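4.3 Charging the traction battery from a wall unit

Use the Stelby wall unit supplied with the vehicle. For other units, see section 4.5.

1. Park with the charge port facing the unit and select P.
2. Switch the vehicle off. The charge port will not unlock while the drive system is active.
3. Press the port door at its rear edge and release.
4. Push the connector in until the latch clicks. The port ring turns blue, then pulses green when charging starts.
5. Set the charge limit under Vehicle > Energy. The factory setting is 98 percent.
6. To stop early, hold the unlock button on the key for 3 seconds, then pull the connector straight out.

Note: Charging slows as the battery nears the set limit.

Note: If the ring stays blue, the unit is waiting for a scheduled start time. Clear the schedule in the Brovudon app or on the center display.

CAUTION: Do not use an extension cord or adapter between the unit and the vehicle.

CAUTION: If the ring flashes red, remove the connector and check the display. Code 2985 indicates a ground fault. Do not try again until the circuit has been inspected. 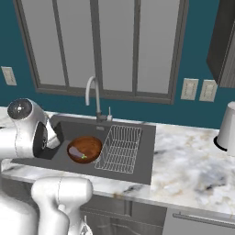 Robot arm at double sink, eggplant in bowl (computer rendering)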